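Bench setups, Kirngate workroom, second set. Posted 7/10/21.

The page covers the small-parts sorting bench and its surroundings. The first set, with the shelving and the label printer, is on the Berkham page. Layout follows the Jeltness sheet, revision 5, with the changes noted further down. Dimensions are left out; they are on the sheet.

The work surface is a white rectangular board laid on a wooden table. The board lifts off for cleaning. The table stays where it is, on gray carpet, with a metal rail along its left side. Baskets go on the left of the board and the right is kept clear for handling. 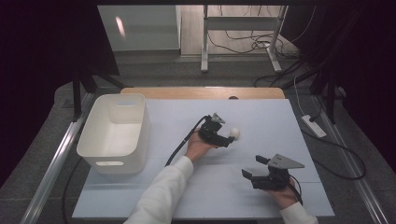

*White board on the wooden table, open plastic basket at left, small white ball held at center. Basket empty.*

Notes on the basket: white plastic, open top, slightly tapered walls, rounded corners. There are handle cutouts in the front wall and in the far wall. The front one sits low, so very small parts go in a lidded tub. Balls of this size can go straight in.

Notes on the board: the pale surface shows dust and pencil marks early. Wipe with a damp cloth, dry, and set back square to the rear edge of the table. Leave a strip of wood showing at the back. The small notch in that edge is the reference point for centering.

Changes from the sheet:

- Basket moved from the rear shelf to the board.
- Stock number for the balls is now 1,298. The old number, 177, is retired.
- Lidded tubs are listed under Yousafzai in the parts book, page 13.

The September set will cover the packing table and the tall rack. Corrections to the parts book go on the clipboard by the Kirngate door, with the page number written first.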